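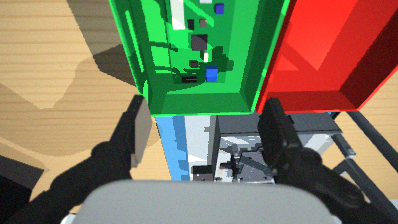 A green bin and a red bin, side by side, with a circuit board in the green one.

Every October the city of Plismont mails out a new recycling guide, and every October I read it with less faith than the year before. The latest one runs to 40 pages. I have a sink full of yogurt cups and I'd like to know where they go. Page 20 says to "check locally." I am local. Who am I supposed to check with?

My neighbor Albertina Leitão rinses everything, labels included. I used to do the same. Then the hauler, Skekside, put out its yearly report, and I went looking for the part that says what happens after pickup. There are 4 paragraphs on it, mostly about "partners." It gives tons collected. Tons collected is a measure of how well we carry things to the curb. 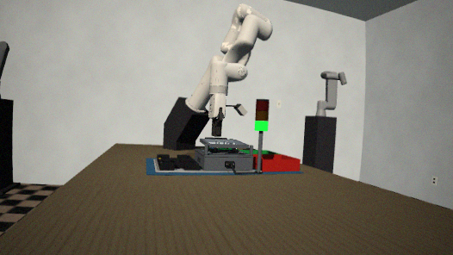
A white robot arm above a brown table.

Adeel Khokhar, who writes the Pliravley newsletter, says I'm being unfair and that people will quit sorting if they hear this kind of talk. Maybe some will. But I don't see why the answer to a fair question should be to stop asking it. The city spent money on the guide – good paper, too – and could have spent it on finding out how much of our plastic gets made into anything.

I still sort. Cans and cardboard I believe in, more or less. The yogurt cups I put in the bin on Moriarty Street and try not to think about, and I suspect that was the plan.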